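**White haze on a wood table after wiping it down**

Posted 5/20/25 in Furniture Care

I bought a used table in December, light wood with a wavy grain. After I wipe it with dish soap and water it dries with a cloudy film in patches. The seller didn't know what finish is on it. Do I have to sand it?

**Benedetta Pace**
Don't sand yet. Most of the time that film is soap. Use a cloth wrung out in plain warm water, go with the grain, and dry it right away with a second cloth. If the haze is still there, rub one small spot with mineral spirits. Old polish will come off on the rag. 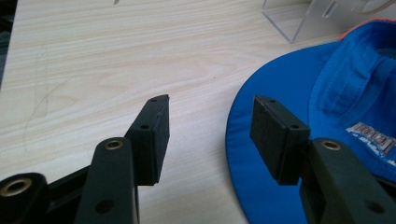

If neither one changes anything, the haze is probably in the finish itself. Lacquer does that when moisture gets under it. Leave the table alone in a dry room for 14 days before you try anything stronger. Mine cleared up by itself, except for a patch near one corner.

**Ieuan Ruddock**
I used vinegar on mine and it was fine. Or buy the furniture cleaner from Mostyn, the small bottle does 18 wipes or so they say. Open a window.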